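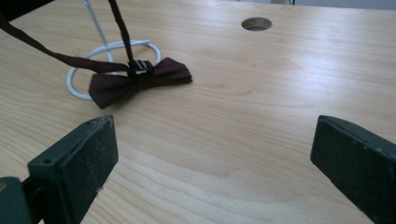 The bow tie and the two fingers on the workshop table.

Bow ties are harder than they look! I've been building a hand-held gripper with Serena Mazza at Sibiya, our shared workshop in Vidurbridge, and this month we've moved on to soft, floppy things. The fingers are version 3, the ones with the chunky block shape, and the whole build (we call it Plitside) has taken roughly 5 months of evenings so far.

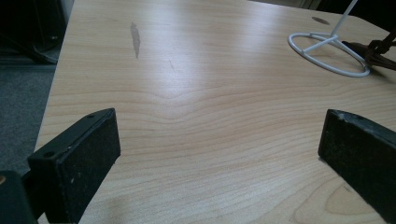 Fingers open over the table, with the white wire stand at the back.

Serena wants narrower tips next, and I want a softer pad on the inside faces, so we'll probably print both and argue later. If you'd like to try it yourself, come by after 6 in the evening and ask for either of us. Bring something awkward to pick up – scarves are very welcome!

Yolandi Mofokeng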